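Memory installation task: order of work and slot selection for a student team

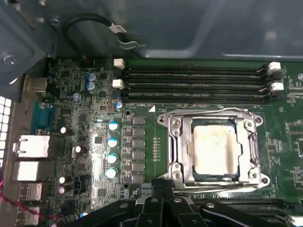
Memory slots and processor socket, task board for the Plorkero server assembly event.

Posted by Zuweira Boateng, 2023-02-23

I advise a secondary school robotics club preparing for the Plorkero event. The task requires the arm to place memory modules in a server board and close the latches within 60 seconds per module. The slots nearest the socket have white latches at both ends, and one is marked DIMM6_CPU. The students wish to know whether the rules prescribe a starting slot, and whether the residue on the processor must be removed before practice. Our controller is a Clonent unit with the standard wrist camera.

Dirk Vandenberghe
The November edition of the rules does not prescribe a starting slot. Teams must declare their order in writing before the run and may not change it afterward. We advise beginning with the slot farthest from the socket, as the fingers then have no seated module to clear on the far side. Please confirm that all latches are open before each run. A closed latch is scored as a failed placement, and the judges deduct 50 points.
Residue on the processor is not scored. It should be cleaned only if a heat sink is to be fitted. The students should disconnect power and wear a grounded wrist strap while handling the board.

gachanja_lab
Check your downward force limit. Ours was too low and the modules went in at one end only. We raised it in small steps on a scrap board. Also there are 2 banks on this board so make sure the declaration form says which one.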